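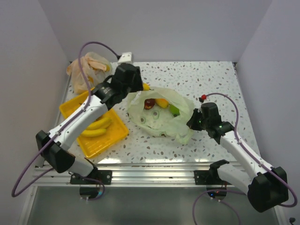
## 3. Packing Mixed Fruit in Thin Bags

### 3.1 Bags and fruit

The study covers loose fruit sold by the piece and packed in thin plastic bags. Records came from the two Rutis grocery stores in Plulton, where customers choose their own fruit and packing is done at a side counter. Each record lists the kinds of fruit in one order, the order in which they went into the bag, and any marks found on the skin when the bag was opened again. After removing incomplete entries we kept 2436 records. They are stored in Arkivard, together with the notes made at the counter.

We left out berries, grapes, and cut fruit, which are sold in boxes and are rarely moved to a bag. We also left out melons. A single melon takes up most of the bag and in practice is carried separately. What remains is a fairly ordinary mix: apples, mangoes, limes, lemons, pears, oranges, and bananas.

The bags are soft and do not hold a shape when empty. The opening tends to fall shut, and the two layers of film cling to each other, so most packers spread the bag on the table before picking up any fruit. Some lay it flat and roll the fruit in from the side. Others stand it up and hold the opening with one hand. We recorded the first method as "flat" and the second as "upright," and treated bags that were moved from one position to the other as a separate group.

### 3.2 Order of packing

Packers were given no instructions about order. Even so, firm and round pieces usually went in first, with apples ahead of mangoes and citrus. Small fruit such as limes was added late and filled gaps along the side. Figure 1 shows an open bag with an apple, a mango, and a lime in it, and two bananas lying side by side on a yellow tray at the left of the table.

Bananas were the main exception to the general pattern. Their length and curve make them awkward in a small bag, and the stem end can press into softer fruit. Packers dealt with this in different ways. Some put the bananas in last, on top of everything else. Some used a second bag. A smaller group put them in first, along the bottom, and this was the arrangement in which we found the most dark marks on banana skin later.

Two bananas that are still joined at the stem behave as one wide piece, while single bananas slide past each other and settle lower. The early records do not separate these cases. We added the distinction in January, and the comparison in Section 4 uses only the records made after that change.

### 3.3 Weight and handling

Each filled bag was weighed before it left the counter. We set the lower limit at 300 grams, which excludes most bags with only one or two pieces. The heaviest bags weighed up to 4000 grams. At that weight the film stretches visibly near the handles and the fruit gathers in a tight group at the bottom, whatever the packing order was.

Marks were sorted using the Dantas scale, which has 4 levels, from no visible change to broken skin. The scale was made for apples and fits them well. It is less suited to mangoes, whose natural color patches can be mistaken for bruising, and to limes, which seldom show anything at all. For mangoes we therefore asked for a light press with the thumb as well as a visual check – the softer spots were often found this way first.

### 3.4 Limits of the records

Ripeness was noted only as "firm" or "soft," and judged by the person packing. A yellow mango may be either, and color alone was not used to decide. The records also say little about the trip home. A bag carried by hand and a bag left on a car seat are treated the same here, although they are likely to differ.

The table surface was hard at both stores. We did not test a padded surface, and we cannot say how much of the marking came from fruit being set down before it was bagged.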